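Holtgate College, Department of Sport Studies
Module 2: Administering a Youth Ice Hockey League
Handout prepared by Viorica Kadrić

Scheduling the opening weeks

A league season usually begins before all team rosters are final. The scheduler must therefore work from the number of entries received by the closing date in August and leave open slots for late additions.

Ice time is allotted in blocks of 60 minutes. Each block includes the warm-up and resurfacing, and younger age groups play shortened periods to fit. In the case study, the Isholm and Marwat clubs share 25 blocks at a single rink.

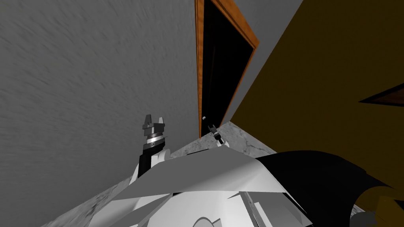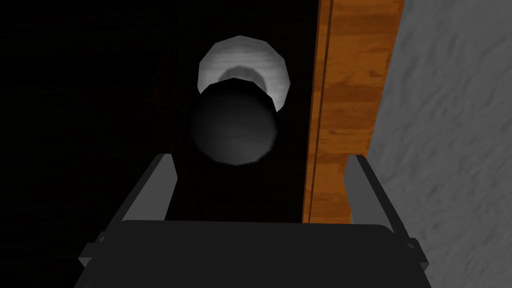 No team should be given 2 early starts in succession. Where this cannot be avoided, the club must be told in writing before the schedule is published.

Standings are kept on points: 2 for a win, one for a tie. Ties in the table are settled first by results between the teams concerned, then by goal difference.

Reading for the seminar: the Drumus schedule, first draft. Students should mark any clashes and bring a corrected copy. Requests to change seminar groups go to the department office.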